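Started clearing the magazines off the pale wood table this afternoon. The pile came with me from the flat in Fodell and has been "getting sorted" ever since.

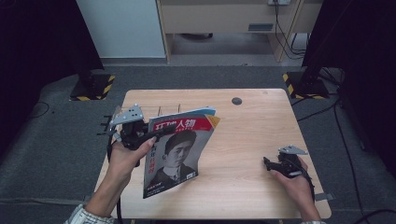 The rule was supposed to be simple – read it or recycle it. Then I found a cover with a good portrait on it and lost half an hour.

Put 2 in the bin bag. Took 2 out of the bin bag.
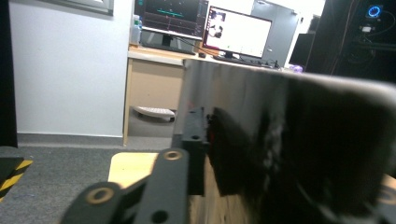
The wire rack from Ustari was meant to fix all this. Mostly it helps the magazines lean on each other while they wait for me to have a personality that files things.

Anyway, wood grain! I own some!
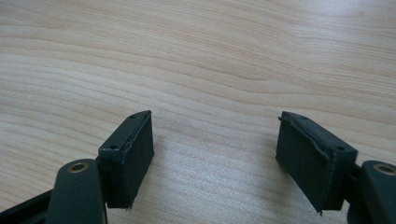

The table, bare wood and all. Please admire it before September.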